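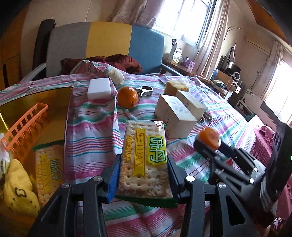 Fig. 9. Crackers in a clear wrapper with a green seal

Section 4: Setting up the Plinside intervalometer for star trails

Now for the fun part! By this point you should have the battery door closed, the firmware updated and the cable seated in the remote port on your camera. If the Plinside shows a steady green light when you press Wake, you're ready to go outside and shoot the sky.

Read the whole section once indoors, with the lights on. The buttons are small, and it's a lot easier to learn them at the kitchen table than in a dark field with gloves on.

4.1 Prepare the camera

1. Set the mode dial to Manual (M).
2. Set the drive mode to Single. Do not use Continuous or Self-timer.
3. Turn off long exposure noise reduction. With it on, the camera takes a second, dark exposure after each picture and your trails will come out as dotted lines.
4. Turn off image stabilization, on the lens as well as the body if you have both.
5. Switch the lens to manual focus. Use live view at full magnification on a bright star and turn the ring until the star is as small as you can get it.
6. Put a strip of tape across the focus ring. Painter's tape comes off clean.

Note: Some lenses focus a little past the infinity mark. Go by the star, never by the mark.

4.2 Enter the exposure settings

1. Press and hold Menu until the display shows EXP.
2. Use the arrows to set the exposure length. Thirty seconds is a great place to start with a wide lens at f/2.8 or f/4.
3. Press Menu again. The display shows GAP.
4. Set the gap to 2 seconds. This gives most cameras time to write the file before the next shutter release.
5. Press Menu again. The display shows CNT.
6. Set the number of frames. The Plinside accepts any value up to 734.
7. Press OK. The display blinks twice and your settings are stored.

On the camera itself, set the shutter to Bulb so that the Plinside controls the timing. On cameras where Bulb is its own position on the dial, turn to that position and ignore step 1 in 4.1.

Caution: If the gap is shorter than the camera's write time, frames will be skipped and the counter will keep going anyway. Shoot five test frames and check that you have five files on the card.

4.3 Plan the length of the run

A set of 416 frames at the settings above takes just under 3 hours and 42 minutes, and the long arcs you get from a run like that are wonderful – well worth bringing a chair. For a first night, try an hour. You'll still see clear curves around the pole star, and you can stack them before bed if you can't wait (we never can).

Check your battery against the run time. Cold air shortens battery life a good deal. A fresh pack that lasts all evening in June may quit halfway through a winter run. If your camera can take outside power, connect it before you frame the shot so you don't bump the tripod later.

4.4 Start the run

1. Hang the Plinside from the tripod by its loop. Do not let it swing from the cable.
2. Take one test frame and look at the corners for stray light, branches and the edge of your lens hood.
3. Press Start. The display counts down five seconds, then the first exposure begins.
4. Press Light once to turn off the backlight.

To pause, press Start again. The current exposure finishes first. A pause of more than a few seconds leaves a visible break in every trail, so save it for real trouble such as dew on the glass.

Caution: Do not unplug the cable while the shutter is open. On some bodies the shutter stays open until the camera is switched off.

4.5 Copy and stack the frames

Copy the full set to one folder. Open Edia, choose New Stack, then Lighten, and point it at the folder. Raw files need to be converted first, with the same white balance for every frame. Airplane streaks can be painted out on single frames before stacking – it's slow work, but you'll love the clean result.

Users of the older Sebastian cable should go to Section 6 for the different port layout. The Paren adapter needs no extra settings.

Section last revised Nov 28, 2019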